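Brornthorpe counts its bottles, finds 1,194 of them

30/03/2018
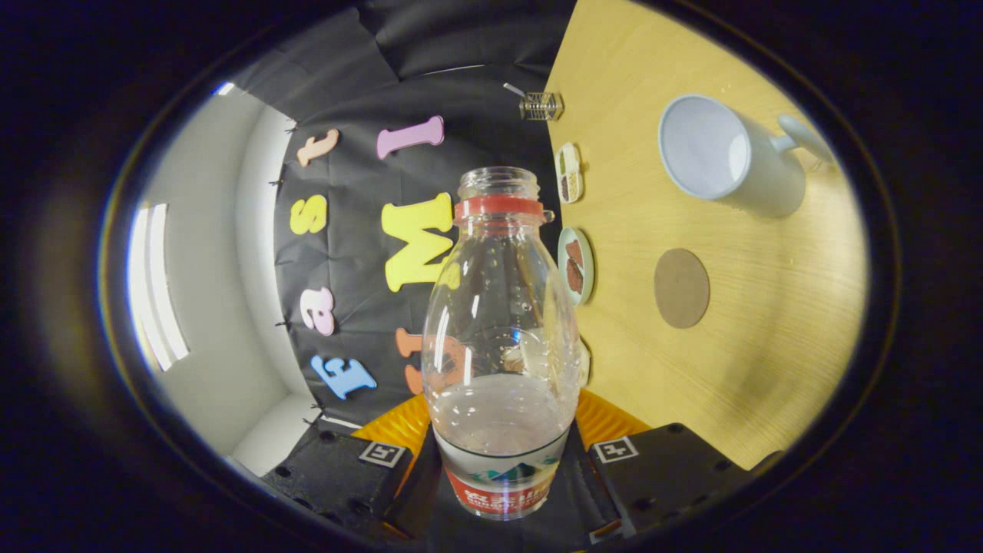 Where do the lids go? In a separate tub beside the yellow bin, because a bottle with its lid screwed on holds air and won't squash flat.

Brornthorpe has been told this before. The town's bottle drive, which wrapped up this week at the Wei Hall, had set itself a target of 1,000 empty drink bottles and ended up with 1,194, a good many of them not especially empty. Sorters spent much of the final afternoon tipping the last mouthful of other people's water onto the hall's camellias, which have never looked better.

The rules were printed on the flyer and again on the door. Lid off, contents out, label left alone. The plastic ring around the neck can stay on too, despite a spirited argument at the sorting table that ran well past morning tea and was settled by a phone call to Prudus, the depot that takes the town's plastics. Prudus does not mind about the ring. Prudus does mind about cigarette butts, and would like that passed on.

Water bottles made up the bulk of the haul, followed by soft drink and a surprising amount of iced coffee. There were also 2 thermoses, both in good working order, and a bottle of Brilance window cleaner that was nearly full and has been put to use on the hall's front windows. The thermoses can be claimed from the kitchen bench.

Money from the refunds goes towards a drinking fountain for the oval, a purchase that should make next year's target rather harder to reach. The council has put in $100 – enough, by one estimate, for the tap.

The next drive is planned for October. Please rinse.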